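Notes on a Joint Limit Fault in the Sadular Cell

The following is a record of a fault that occupied our simulation group for most of August. It is published on my personal page with the agreement of my colleague Stella Mollel, who found the cause. The views expressed are my own.

Sadular is our simulated test room. It is used to check motion plans before they are released to the physical arm in the Wada laboratory. Each plan is run through a set of 228 trials, and a plan is held back if any trial ends in a contact that was not intended. Until the summer this arrangement had worked without serious incident.

The fault first appeared in an overnight run of the cabinet approach. Of the 228 trials, 177 ended normally. The remaining 51 stopped with the same message, a position limit violation at the fourth joint, although the recorded joint values were well inside the permitted range. The run was repeated the next morning with the same random seeds and the same 51 trials failed.

Our first assumption was that the contact model was at fault. Mr. Tsutomu Ogura had changed the collision margins a short time earlier, and it was reasonable to look there. His change was withdrawn and the full set was run again. The result did not change, and his margins have been restored. I wish to state this plainly, as an earlier internal message of mine suggested otherwise.

We then reviewed the rendered views from the failed trials, one at a time. This was slow work and should have been done sooner.

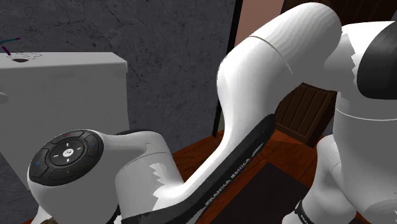
Rendered view from the Sadular room, cabinet approach. Note the zigzag borders on the white shells.

The jagged borders where one white shell meets the next led to a good deal of discussion. Mr. Ogura held that they were a drawing artifact and had no bearing on the motion. He was correct. They are present in trials that pass as well as in trials that fail, and they remain in our renders today. Two days were spent on them.

The cause was in Gukach, the small script that converts our arm description from one file format to another. Ms. Mollel compared the converted file with the original line by line and found that the limits of the fourth joint had been rounded before conversion from degrees to radians, and then written with the lower and upper values exchanged. The planner read the original file. The simulator read the converted one. The limit check was evaluated only when the arm held a pose for longer than 600 milliseconds -- a setting I had introduced myself -- and so the shorter motions passed without complaint.

The safety question is the more serious one. The physical arm does not use the converted file, and no plan from the affected period was released to it. However, the same script had been scheduled for use with the Kondo fixture later in the year, and in that case the wrong limits would have reached the hardware configuration. I do not regard the fact that we were spared this as evidence of good practice.

The following changes are now in force. The converter stops with an error if any lower limit is greater than its upper limit. Joint limits are checked at every step, regardless of how long a pose is held. Any new description file must pass a short set of 50 trials, with the logs read by a second person, before it enters the shared folder.

One matter remains open. Run times have risen by about a third since the limit check was moved, and Ms. Mollel is looking at whether the logging can be reduced -- I would prefer to keep it as it is for the present.

Corrections may be sent to the address below.

4 comments | 11 shares

Last updated: August

Contact | Copyright the author. All rights reserved. | Back to top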